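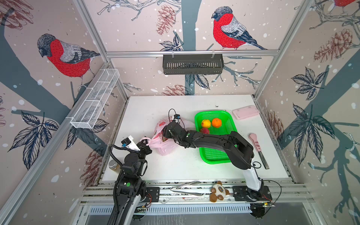 Norkby porter is a strong dark beer fermented with lager yeast and matured cold for several months. It takes its name from the harbour town of Norkby, where it was first sold under that name by the Jirard brewery. The style is related to Baltic porter but is drier, and part of its malt is dried over alder smoke.

Name

The word "Norkby" on a label originally showed only where the casks had been filled. Beer of the same recipe brewed inland was sold as "double brown" or "winter double". The two names were used side by side until Jirard closed its inland brewhouse, after which the older terms dropped out of use. In Durkport the beer is still ordered as "a brown".

Ingredients

The grist is mostly Munich-type malt, with smaller amounts of pale malt, smoked malt and dehusked black malt. Smoked malt rarely makes up more than a tenth of the total, as larger amounts hide the malt flavour and leave a harsh finish. Some brewers add dark candy sugar late in the boil to raise the strength without adding body. Molasses was used in older versions and is now uncommon.

Hops are added for bitterness only. The traditional variety was a local landrace known as Thaler, low in alpha acid and grown on south-facing slopes behind the town. It is prone to downy mildew and has largely been replaced by higher-yielding kinds. Brewers who still use Thaler must add a large weight of it, which puts more plant matter in the kettle and reduces the wort recovered.

Brewing water in the district is soft. Breweries elsewhere that make the style generally treat their water to lower the carbonate, though a moderate level is accepted because the dark malts are acidic.

Brewing

A single decoction mash is usual. The thick part of the mash is boiled for half an hour and returned to the tun, raising the whole to saccharification temperature. Only the first runnings go into the strong beer. The later runnings were formerly made into a weak table beer, sold without a name of its own.

A standard boil lasts two hours. At Jirard the copper holds 1,000 litres and was direct-fired until the change to steam, which gave a slightly paler beer. The recipe was corrected with a small addition of black malt.

Fermentation takes place at 9 to 11 °C and is complete in two weeks. The beer is then moved to closed tanks and held near freezing for at least 100 days. Beer brewed in November is therefore ready in early spring. Shorter storage leaves traces of diacetyl and sulphur, which are treated as faults.

Character

The beer is dark brown with red edges and pours with a tan head. The aroma is of bread crust, dried fruit and light smoke. Roast flavour is low, and the sharp, coffee-like taste of a stout is absent. Alcohol ranges from 7.5 to 9 per cent by volume. Carbonation is moderate, and lower in cask versions.

Serving and storage

Norkby porter is served at 10 to 12 °C, traditionally in a straight-sided glass of 300 millilitres. Bottles keep for several years in a cool, dark place. The smoke fades first, and older bottles take on flavours of sherry and leather.

See also

Baltic porter
Doppelbock
Smoked beer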